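Sorkorura 과제 연구협의회 회의록

회의명: 의류 정리 작업 데이터 수집 방법 및 중간 결과 검토
시기: 3월, 14:00~15:40
장소: Umley 연구동 2층 소회의실
참석: Dale Kowalchuk(주재), Vinh Bạch, Imtiaz Selvanayagam, Carter Doucette
불참: Sheldon Vachon(서면 의견 제출)
기록: Carter Doucette

1. 전차 회의록 확인
수정 의견 없이 승인함. 단, 전차 회의록 3항의 '파지 성공' 표기는 본 회의 4항의 정의에 따라 다시 읽기로 함.

2. 수집 현황 보고(Vinh Bạch)
침실 환경의 양팔 의류 정리 작업에 대하여 현재까지 509개 에피소드를 확보하였음. 목표는 3000개이며, 기한은 변경하지 않음. 작업 공간은 침대 발치와 그 옆 바닥의 바구니를 기준으로 설정하고, 침구는 매 수집 전에 기준 배치로 되돌림. 의류는 접거나 펴지 않은 상태로 투입함. 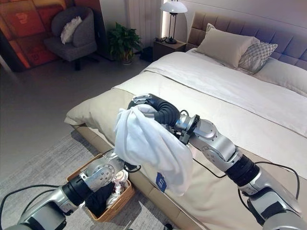 그림 1. 오른팔로 흰색 의류를 들어 올린 상태. 왼팔은 바구니 위에 위치함.

Kowalchuk 주재자는 바구니 안의 의류가 겹쳐 있을 때 첫 파지점의 선택 기준이 조작자마다 다르다는 점을 지적함. Bạch 위원은 조작 지침에 '가장 위에 놓인 의류의 가장 높은 주름'을 우선한다는 문구를 추가하겠다고 답변함.

3. 손목 시점 영상의 활용(Imtiaz Selvanayagam)
머리 시점 영상만을 입력한 정책과 손목 시점을 함께 입력한 정책을 비교 중임. 흰색 의류는 머리 시점에서 주름의 경계가 잘 구분되지 않으나, 손목 시점에서는 골지 밴드와 봉제선이 식별되어 파지점 후보를 좁히는 데 쓸 수 있다는 의견을 제시함.
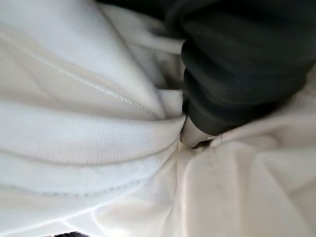 그림 2. 손목 시점 근접 영상. 손가락 끝이 흰색 의류의 주름에 닿아 있으며, 왼쪽으로 골지 밴드와 꼬인 끈이 보임.

다만 근접 구간에서 손가락 윤곽이 흐려지는 영상이 있어 노출 시간 조정이 필요함. Vachon 위원은 서면으로, 노출 변경 전후의 자료를 같은 학습 집합에 섞지 말 것을 요청함. 이견 없이 수용함.

4. 평가 지표의 정의
기존 지표는 의류가 바닥면에서 떨어지면 성공으로 기록하였음. Selvanayagam 위원은 다음과 같이 파지와 유지를 분리하자고 제안함.
가. 파지: 의류의 일부가 손가락 사이에 고정되고 지지면에서 완전히 떨어진 경우
나. 유지: 파지 후 목표 위치까지 놓치지 않고 이동한 경우
다. 동반 파지: 의도하지 않은 다른 의류가 함께 들린 경우(별도 집계)

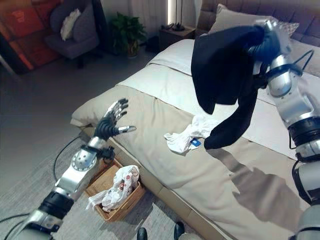 침대 위에 다른 의류가 있는 조건에서는 늘어진 옷자락이 이를 끌고 가는 경우를 어떻게 볼 것인지 논의함. Doucette 위원은 접촉만으로는 실패로 보지 않고, 아래쪽 의류의 위치가 바뀐 때에만 별도 표시하는 안을 제출하였으며, 참석자 전원이 동의함. 검토용으로 추출한 126개 에피소드에 새 정의를 먼저 적용하고, 판정자 2인의 일치도를 산출하기로 함.

5. 양손 전달 및 펼치기 단계
한 손으로 깃 부위를 잡은 뒤 다른 손으로 아래쪽을 잡는 순서를 기본 절차로 검토함. Bạch 위원은 두 번째 파지가 이루어지는 높이를 고정하지 않고 의류 길이에 따라 조작자가 정하도록 하자고 함.
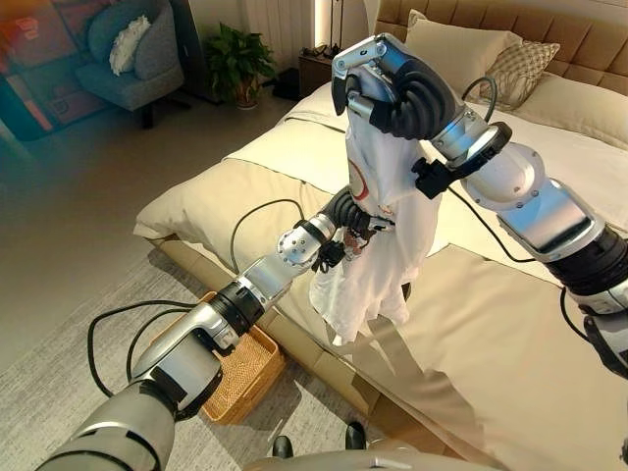
그림 3. 양손 파지 상태의 흰색 티셔츠. 오른손은 깃 부위, 왼손은 아래쪽을 잡고 있음.

Kowalchuk 주재자는 전면 인쇄가 있는 의류와 무지 의류를 구분하여 기록할 것을 요구함. 앞뒤 판별에 인쇄 무늬가 단서로 작용할 경우 결과 해석이 달라질 수 있다는 취지임. 메타데이터에 '인쇄 유무' 항목을 신설하기로 함.

6. 기타
Gudberg 측과의 자료 형식 통일 건은 Hiebert 변환 도구의 수정본을 받은 뒤 재논의함.

7. 결정 및 조치 사항
- 조작 지침 개정: Bạch
- 손목 카메라 노출 조정 및 자료 집합 분리: Selvanayagam
- 새 지표에 따른 재판정 및 일치도 산출: Doucette, Vachon
- 메타데이터 항목 신설: Bạch
- 변환 도구 수정본 수령 확인: Kowalchuk

차기 회의 일정은 재판정 완료 후 별도 통지함.
15:40 폐회.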